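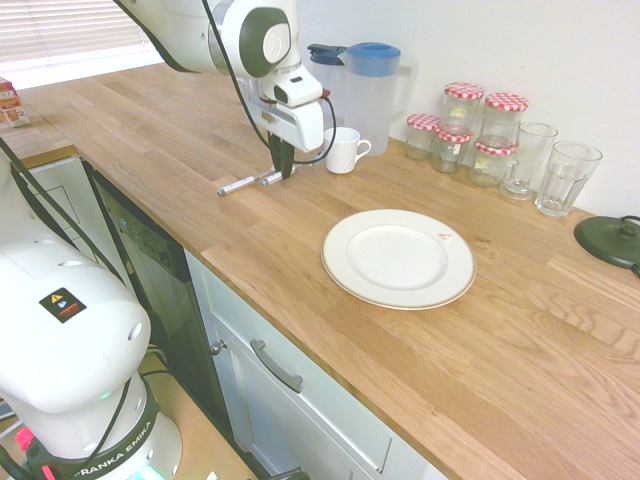 Oak counter and what to keep on it

sirkden_baker
We oiled our oak countertop last November and I've been slowly letting things creep back onto it – the water pitchers, my jam jars with the gingham lids, the kettle base. Does anyone else let the jars live out along the wall, or should I be a grown-up and find them a cupboard?

Girnisero
Leave them out! I have a row of those same checkered lids and they cheer me up every single morning. I'd worry more about the pitchers, because mine sweat in summer and left two pale rings that took me a whole weekend to sand out.

vorkel60
I have to disagree, sorry. Glass on oak is asking for trouble once the jam gets sticky. Mine all went in a drawer and I wipe down in half the time.

sirkden_baker
Oh, but then I forget I have them, and we end up buying more jam! Maybe a tray for the pitchers, then?

Girnisero
A tray is perfect. Cork underneath if you can find it, and lift it now and then to let the wood breathe.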